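Unit 3: Line Pace and Work in Process
Handout for the 5/19/25 session

Last week we covered shift planning. This unit deals with how fast a line has to run and how much material sits on it while it does.

Takt time is the working time available divided by the number of units the customer wants in that time. Breaks and planned cleaning are taken out first. Take the Lodlow plant from the reader: one shift has 900 minutes of labor across two crews, but only 600 minutes when the line is staffed and running. Use the second figure. If the order is 50 cartons for that shift, takt time is 12 minutes per carton.

Cycle time is what a station needs to finish one unit. A station with a cycle time above takt will fall behind, and units pile up in front of it. A station well below takt waits.
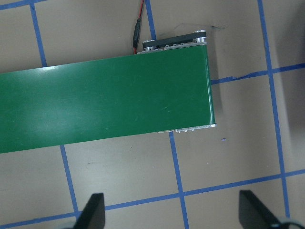

What happens to the pile if we speed up the station after the slow one? The pile stays where it is. The slow station still sets the output of the whole line, and the faster one just waits longer for its next unit.

Little's Law ties these together: work in process equals output rate times lead time. It holds for averages over a stable period. Don't apply it to the first hour after a start-up. Weidemann's chapter uses "throughput time" for lead time, so watch the terms when you read it.

For next time: read Juhász, the section on buffers, and work the Grudo problem through to part 3. Show your units in every step. Groups that missed the March exercise should see Ilse Kuhlmann before they start.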